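Two jaws, one arm: bench notes from Rornton
February 17, 2018

Drekar sells small grippers to teaching labs, and its test bench in Rornton has spent the winter comparing two jaw designs, one supplied by Imhof and one printed in-house. The engineer in charge of the bench described the method as deliberately plain. "Same arm, same servos, same controller. We change the jaw and log the result." 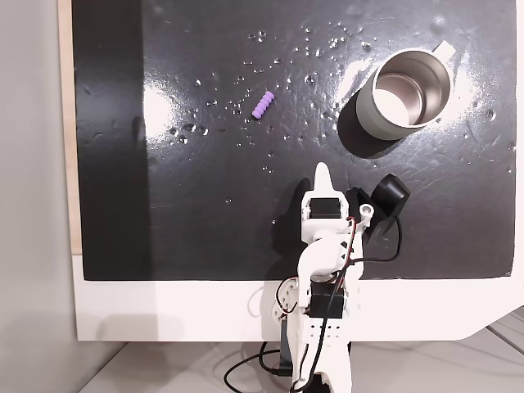 Each design was given 136 attempts at picking and placing small objects. Smooth surfaces were the main concern. "A part that slides when the jaw touches it tells you more than one that stays put," the engineer said. The in-house jaw closed more slowly but held its alignment for nearly 70 cycles before it needed adjusting. The Imhof jaw was quicker and drifted sooner.

Control runs through Halomum, a scripting package the bench adopted in November. The engineer rates its logging highly and its error messages less so. "It reports a stall and leaves you to find the joint."

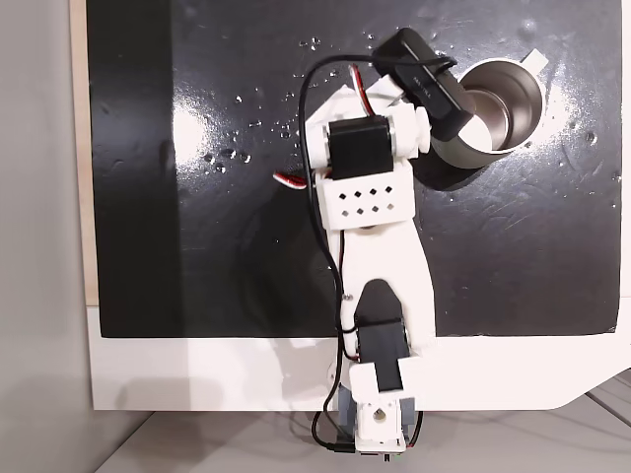
Which fault costs the most bench time?

Backlash in the wrist. It shifts the jaw tip sideways, and the zero position has to be set again before the next run.

The next round will repeat the test with a stiffer wrist bracket and the same scripts.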